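Negash: Petis (LP)
Plustden Records, 12-inch vinyl, black 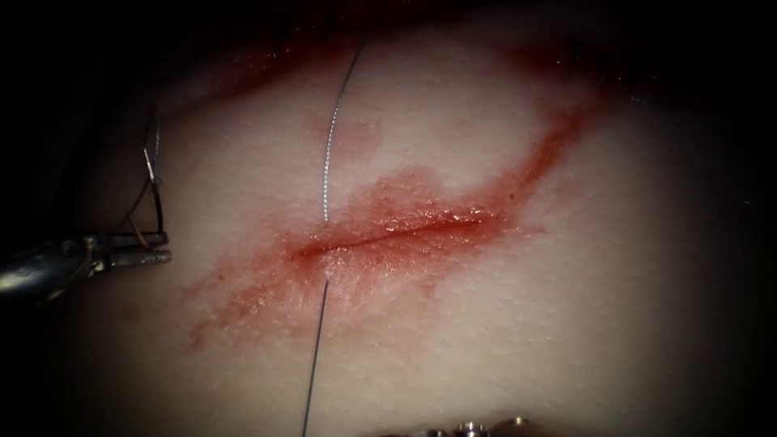 Second full-length from the four-piece, recorded live to tape over two weekends. Erasto Tanui sings and plays guitar, Shabani Rweyemamu is on bass, and Idrisa Were drums. Njoroge Mutiso joined on second guitar after the first album, and the songs are louder and shorter for it. "Imel" was the single.

Format: LP, 33 rpm, with lyric insert and download code
Running time: 28 minutes
Mastered by: Elibariki Laizer
Price: $30
Limit: 2 copies per customer

Orders placed by Saturday go out the following week. Allow up to 28 days for overseas mail. Records ship outside the jacket to prevent seam splits. If you want yours left sealed, say so in the order notes.

The CD is sold out. A repress is planned for May.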